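Best way to lay out moulded plastic trays for checking before packing?

Posted in Workshop and Small Production
Last updated: April

flotow_bench
We've just taken on the final check for a run of black moulded plastic trays, the long sort with low sides, rounded at one end and squared off at the other with a little notched flap. The whole order is 2118 pieces and they go out in cartons of 50. I'm really enjoying setting the job up, but I keep changing my mind about the layout! Do you line them up in a row first or pick them straight from the box? And does it matter which way round they face? Our table is a long yellow one with a glossy top, and I do wonder whether the shine is a help or a nuisance.

Noller
Row first, every time. I did trays like these for two winters and loved it once I'd found a rhythm. Put them towards the back of the table with the open side up and every notched end facing you. The flap is where I found most of my faults (thin corners, bits of leftover plastic), so you want it under your nose. Then lift each one by the notched end and tip it up a little, so the light slides along the inside. Scratches and dull patches jump out when you do that.

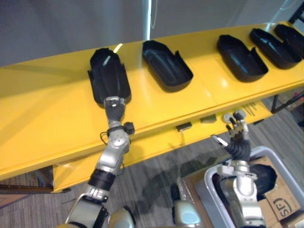
Black trays along the back of a yellow table, the first one tilted up by its notched end.

Leave a proper gap between the ones you've checked and the ones you haven't. It doesn't need measuring, a hand's width is plenty. Mine always drift together at the far end and I just nudge them apart when I get there. I'd keep the yellow table, by the way – black on yellow is lovely to work with, because you see the whole outline at a glance and a bent wall shows up straight away. If the glare bothers you, move the lamp to one side before you think about covering the top. I managed about 230 in a morning like this, with a tea break.

Tefera
just stack them in 10s and look at the edges, much quicker

Alora
Stacking is fine for counting but you'll miss anything on the inside, so I'd only do it after the check. Lovely job to have, though! One thing to add to the above: wipe the table before you start and again at lunch. Black plastic picks up every speck, and I once put aside a whole pile as scratched when all they had on them was fluff. A soft dry cloth is enough. I also turn the finished ones round so the rounded end faces me, and then if the phone goes I know exactly where I'd got to.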